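Naltgate Records Transfer
Interim progress report to the Rieger Fund
Reporting period ending February

1. Status
The project moves the paper tenancy and drainage records of the Nurkby and Skondon offices into a single searchable index. At the close of the period 2388 files had been indexed. Nurkby is complete. Skondon has 700 files outstanding, mostly drainage plans in oversize folders.

2. Work completed
Duplicate parcel numbers were resolved against the Nurkby ledger. Where the ledger and the file cover disagreed, the ledger number was kept and the cover number entered in the notes field. Date entries were converted to one format. Search by parcel, street and tenant name is in use at both offices.

3. Variances
Scanning of oversize plans ran six weeks behind schedule following a change of scanning contractor. The approved budget is unchanged. Damp damage was found in 12 Skondon folders; these are held back for flattening and will be scanned last.

4. Next period
Finish Skondon indexing. Check a sample of entries from each office against the paper originals. Issue the draft retention schedule for comment.

5. Office photographs
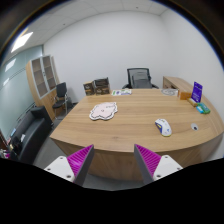
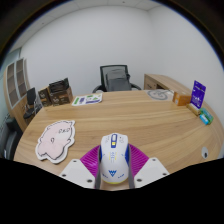
Table and computer mouse, Naltgate project office.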